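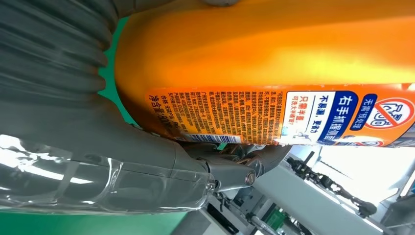
この記事は約7分で読めます

検品補助アーム「Erdale」、うちの倉庫に入って丸5週間たったのでレビュー。昼休みに書いてるので雑です。誤字は見逃して。

先に結論だけ。ボトル物の持ち替えには使える。袋物はだめ。人は減らない。仕事の中身は変わる。以上。忙しい人はここまででOK。

■うちの環境
日用品の中継倉庫。洗剤、柔軟剤、シャンプー、詰め替えパウチ。海外から来た商品のラベルを確認して、国内用のシールを貼って、箱に詰め直す。中国語ラベルの洗剤が多い。オレンジのボトルに「右手抓握倒置」とか「只需半盖，可洗大半桶衣」とか書いてあるやつ。半キャップで洗濯槽の大半いける、という意味らしい。読めるようになってきた自分がこわい。

で、これまでは人が一本ずつ手に取って、くるっと回して、ラベル見て、置く。これの繰り返し。手首にくる。自分も去年やった。湿布の減りが早い職場。

そこにErdaleが来た。導入はPlerineという代理店経由。設定と教え込みの担当がラウタロ・ウジョア（Lautaro Ulloa）さん。現場側の窓口がレグラ・アイグナー（Regula Aigner）さんで、うちの班長です。自分はただの作業者。なので買う側の目線じゃなく、隣で働く側の目線で書きます。値段の話はしません、知らないので。

■つかむ力
ここは素直によかった。ボトルを横に寝かせて、金属のピボットがついた指で下から押さえる形でいける。つるつるしたボトルでも、持ち方の教え込みが済んだ品種なら安心して見ていられる。初日はみんな腰が引けてたけど、3日目には誰も見てなかった。

ただし品種ごとに教え込みがいる。これが地味に時間食う。同じメーカーの同じ形でも、容量違いは別物扱い。「净含量」のところが変わるたびにウジョアさんを呼ぶ。呼ぶと来てくれる。来るまでが長い。

袋物、パウチ類は全滅に近い。角をつまんだ瞬間に中身が寄って、重心が逃げる。代理店は12月の更新で良くなると言ってる。期待は半分。

■ラベルの読み取り
大きい字は速い。人間より速い。悔しい。
成分表の細かい字は、光の当たり方しだい。オレンジの光沢ボトルは特にきつくて、てかりが一本入るとその下が読めなくなる。照明の角度を変えたらかなりましになった。これはマニュアルに書いといてほしい。

読めなかった分は「保留」に回って、人が見る。忙しい日の保留が951件。出荷全体からすれば少ない、と上は言う。でもその951件は全部、面倒なやつだけが濃縮されてる。ここ、導入前に誰も説明してくれなかったところ。

■見た目・掃除
アームにビニールかぶせて使ってます。洗剤の倉庫なので、漏れたときの保険。ビニールは皺になるし、光るし、かっこよくはない。週一で張り替え。これが新しい仕事として増えた。蛇腹のホースは溝にほこりがたまるタイプ。刷毛が一本あると楽です。百均のでいい。

■音
静か。思ってたより全然静か。むしろ隣の封函機がうるさい。前は気にならなかったのに、人のおしゃべりが減ったぶん聞こえるようになった。

■働き方はどう変わったか
ここを一番書きたかった。

良かったこと。手首が楽。夕方に瓶のふたが開けられる。これは大きい。前は家に帰ってジャムの瓶で負けてた。

微妙なこと。作業台で横に並んで手を動かしてた人が、今はそれぞれ画面の前。保留の判定って座り仕事で、黙ってやる。ミスの気づき方も変わった。前は「これ色おかしくない？」って隣に聞けた。今は席を立たないと聞けない。なので班長に言って、保留席を2つ向かい合わせにしてもらった。これはやって正解だったと思う。

いやだったこと。ペースの表示。最初の週、アームの処理数と人の処理数が同じ画面に並んで出てた。900本って数字がずっと横で光ってる。こっちは保留の難しいやつを見てるのに、数だけ比べられる。アイグナーさんが2日で外させました。えらい。設定の「共有ボード」から個別に消せます。導入するところは初日に消してください、ほんとに。

人員のこと。減らしてない、と会社は言ってるし、今のところ本当に誰も辞めさせられてない。ただ短期の募集は出なくなった。繁忙期だけ来てた人たち、今年は声かかってないと思う。自分も最初はその枠で入ったので、ちょっと引っかかってます。機械のレビューに書くことじゃないかもだけど、星をつけるならここも込みで。

あと給料。保留判定は前より頭使うのに、区分は「軽作業」のまま。面談で言います。

■教え込みは作業者もやれるか
やれます。むしろやった方がいい。ウジョアさんに教わって半日で基本はわかった。どこを押さえると回しやすいか、どの向きで置くと次が楽か、そのへんは手でやってた人のほうがくわしい。ベテランの持ち方をそのまま入れたら落下がはっきり減ったそう。ただ、その持ち方を教えた人に手当は出てない。これも面談。

画面の日本語訳はひどい。「把持を諦めますか？」と聞いてくる。諦めません。

■他との比較
Rivwoodの据え置き型を前の職場でちょっと触った。あっちは読み取りが上、つかむのが下手。ボトルだけの現場ならErdale、箱と平物が多いならRivwoodでいいとおもう。両方入れる予算があるところは知りません。

■不満まとめ（箇条書きのほうが早い）
・容量違いで毎回教え直し
・パウチがだめ
・光沢ボトルの細かい字
・ビニールの予備が付属しない
・非常停止ボタンが左側だけ。右利きだと一瞬迷う。これは早急になおしてほしい
・説明書がPDFで検索できない

■評価
つかむ：5段階で4
読み取り：3
掃除のしやすさ：3
サポート：4（人は良い、来るのが遅い）
隣で働く気分：3。表示を消す前なら1

総合は5点満点で3.5くらい。自分の手首だけに投票権があるなら5です。

入れるか迷ってる会社の人へ。デモは必ず自分とこの一番いやな商品でやってもらうこと。代理店が持ってくるサンプルはどれもつかみやすい。それと、デモの場に実際に作業する人を呼んでください。うちは呼ばれなかった。呼ばれてたらボタンの位置はその場で言えた。

保留席の椅子についても書きたかったけど昼休み終わるので。12月の更新が来たらパウチのところだけ追記しまう。

追記：コメントで聞かれた件、手袋のまま画面は操作できます。薄手のゴムならOK、軍手は無理でした。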